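Minutes of the April get-together, Kusow Street Seed Swap and Garden Club

Taken down by me, Blair Laing, typed up the same night while I could still read my own handwriting. If I got you wrong, catch me at the gate and I'll fix it.

We got going at 7 in the evening, or close to it, because half of us were still out front admiring Gavin's new wheelbarrow. We had 16 people by the time everyone had found a chair. Gavin Semple ran the meeting and I wrote.

Last month's minutes

Read and approved, with one correction. I had put down that the blackcurrants along the north fence were dead. They're pruned. Sorry, blackcurrants.

The seed swap

This took up the first chunk of the night and I'm glad it did, it was the best swap we've done! We took in 39 packets of seed, all home-saved, and nearly everything went home with someone. The leftovers are mostly squash. We always have too much squash. Gavin read out the list and I'm copying the bits people asked me to copy:

Bidberg pole beans – the purple-streaked ones. Two years of saving now and they're still coming true. Plant once the soil's warm, and don't soak them overnight, they rot.

Chisholm lettuce – slow to bolt, a bit bitter by July. I like it, my neighbor doesn't.

Mixed marigolds, no names on any of them, good luck.

Tomatoes – the yellow pear kind and a big lumpy red one that came from the Clelcombe garden folks. They say to give it a very strong stake.

We agreed that from now on every packet needs the plant name and the year it was saved. A month would be nice too. Two people had packets that just said "good ones" and I won't embarrass them here.

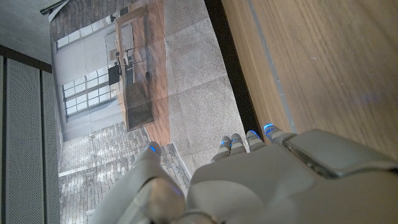 Can I still plant seeds that are a few years old?

Depends what they are. Beans, tomatoes and squash will usually hang on for three or four years if you've kept them cool and dry. Onions and parsnips are a different story, so buy or swap for those fresh each spring. If you're not sure, roll ten up in a damp paper towel, put it in a bag on top of the fridge, and see how many sprout after a week or so.

That question came up from the floor and we spent a good while on it, so I wrote the answer out in full. Gavin added that he once got melons from seed he found in a coat pocket, which led to a lot of talk about coats that I'm leaving out.

Water

The hose bib by the compost bays drips again. We had it fixed in the fall and whoever did it used the wrong washer (it was me). I'll have another go before the beds get busy. Meanwhile please turn it all the way off and then give it one more nudge.

We talked again about rain barrels. There was a good offer going from the hardware place on the Bidberg road, but those barrels are bright blue and people had feelings about that. In the end we voted to get two and put them behind the shed. Hands up: most in favor, one against, and one person was eating a scone and didn't vote. The money comes out of the plant sale jar.

Watering schedule starts the first week it stays above freezing at night. Sign up on the sheet inside the shed door. If you sign up, please come! Last summer we lost a whole row of cucumbers in one hot spell and I'm still a little sore over it.

Compost

Bay one is ready to use, bay two is cooking, bay three is where you put new stuff. I know I say this every time. Somebody has been putting whole grapefruits in bay one. Please chop things up, and please use bay three.

We had a disagreement about bread. Gavin says never, on account of rats. A few others say a crust or two buried deep never hurt anything. We settled on no bread, no meat, no cheese, and eggshells are fine if you crush them. I've painted that on a board and it'll go up as soon as the second coat dries.

Plots and dues

We have 30 plots and all but one are spoken for. The open one is the shady corner next to the Chisholm side of the fence. It's not a tomato spot, but it would do nicely for lettuce, chard, mint in a pot (in a POT, please) or ferns if you don't mind not eating anything. Ask me if you know someone.

Dues are the same as last year. Pay me in cash or by check, and write your plot number on the envelope. I had three envelopes last spring with no name and no plot, and I had to go from bed to bed asking.

There was a request to let people split a plot between two households. Everyone was fine with it as long as one person is on the hook for the weeding. I'll add a line to the sign-up form.

Slugs

Long discussion. I'll try to be fair to everyone. Beer traps work but smell. Copper tape works for pots and not much else. Going out with a flashlight works best and you feel like a burglar. Crushed shells got a big laugh and I don't think anyone believes in them anymore. The one thing we all agreed on is no pellets, because of the dogs and the hedgerow birds, and that goes for the paths as well as the plots.

I'm going to try starting my lettuce indoors this year and planting it out bigger, so there's something left after the first night. Gavin is doing the same with his sunflowers – up to a foot tall before they go out. He'll bring some spares next time if they don't flop over.
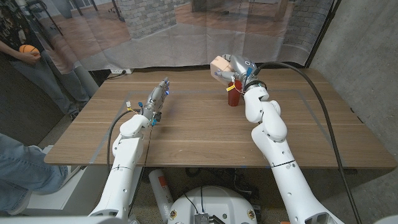 Plant sale

We're doing it again in May, same spot by the front gate, start at 10 in the morning and finish when the plants are gone. Please pot up more than you think you need. Last time the herbs went in the first half hour, and people were still asking for basil when we were folding up the tables.

Gavin is on prices. He wants to keep them low and round so we don't run out of change, and I'm with him. Anything with a flower already open gets a bit more. Bring your own labels, and if you have spare pots, leave them rinsed in a stack by the shed.

The Clelcombe garden asked if they could have a table at our sale. We said yes, gladly, and they're bringing rhubarb crowns. I've already told them I want one. They've also invited us over to see their long border in June, and we can sort out rides at the next meeting.

Odds and ends

The key to the shed sticks. Lift the door a little as you turn it.

A green trowel and one left-hand glove were found under the bench. They're on the hook.

Somebody asked whether we could have tea before the meeting as well as after. Passed with no debate at all.

We wrapped up a little after 9. Next meeting is in May, the week before the plant sale, same time. I'm bringing the lemon cake and Gavin has promised to put the chairs out.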